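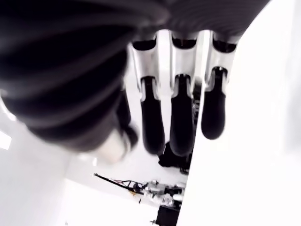

Renji Fujimoto

About us: the Clornberg bench

We keep one two-arm cell running. Setup, checks, repairs, all of it. Virnell is the company name on the invoices, Clornberg is the room, and most people who write to us just say "the bench." Fine by us.

Started as a repair counter for hands only. Fingers mostly. People would ship a hand in a box of foam and we'd ship it back closing properly. Then Ploltholm asked if we could take on the whole cell, arms and table included, and keep it ready for their test days. So that's the job now, plus the hands, which still come in.

What we look after

Two arms, two hands, one table. Cables down the outside of each arm. Hands have silver finger segments and black fingertips, and the fingertips are where the wear goes. We swap them as a set, never one at a time. Mixed sets grip crooked and you spend the afternoon blaming the software.

We do our own fitting. No subcontractors. If a screw is loose it's our screw.

How a morning goes

Power on at 9. Nobody inside the reach line till both arms have homed. Then a slow open and close on each hand, empty, listening more than looking. A dry joint has a kind of tick to it. Cables next: follow each one by hand, wrist to base, with the power OFF again. The loop at the wrist needs slack for the full turn but not so much that it hooks on anything. Most of our call-outs are that loop. Truly.

Then the tray goes down and the cube goes on it. We've used a cube puzzle for years as the check piece, it's cheap, the corners are square and the colors make it easy to see if it has twisted in the grip. One hand stays parked in a loose fist, the other does the work. Swap over and repeat. We run 5 picks a side before signing the sheet.

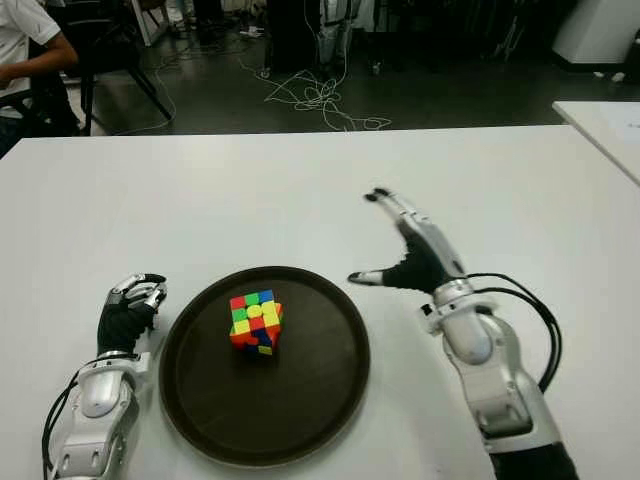 Setting up for a new job

Table first. If it rocks, stop. Level it, lock it, check again after lunch becuase it moves. Arms are zeroed to the table and not to the floor, learned that one the slow way with the Dramani job, three days of picks landing short.

After that it's teach, run slow, teach again. We write down the approach height, the grip width and the release point for each hand separately. Left and right are never the same no matter what the data sheet says. Thumb position gets its own line on the sheet. A thumb that sits a touch low will push the part up out of the fingers, and a thumb too high just pins it against the palm.

Release is the fussy bit. Let go too high and the cube bounces on the tray rim, too low and the knuckles scrape. So we stop the arm just over the tray, hold, look at it from the side, then nudge down.
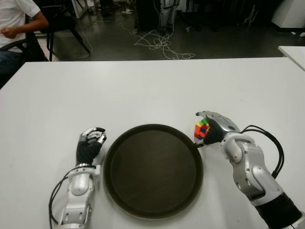
Once the height is right it gets saved under the job name and nobody edits it without initials. Old versions are kept. We've gone back to them more than once.

Full service every 900 hours of running. Covers off, screws checked, connectors reseated, fingertips replaced if they're shiny. Budget a day and a half. We book these for a Monday so there is the rest of the week to fix what we find.

Working with us

There are 3 of us. I answer the mail, usually late. Send the fault, what the hand was holding, and which side, left or right as the robot has it and not as you face it. A short note is plenty. Loose hands can be posted, whole arms please ask first, the door is narrow.

June is our shutdown for the big clean, repairs sent then will sit on the shelf untill we're back.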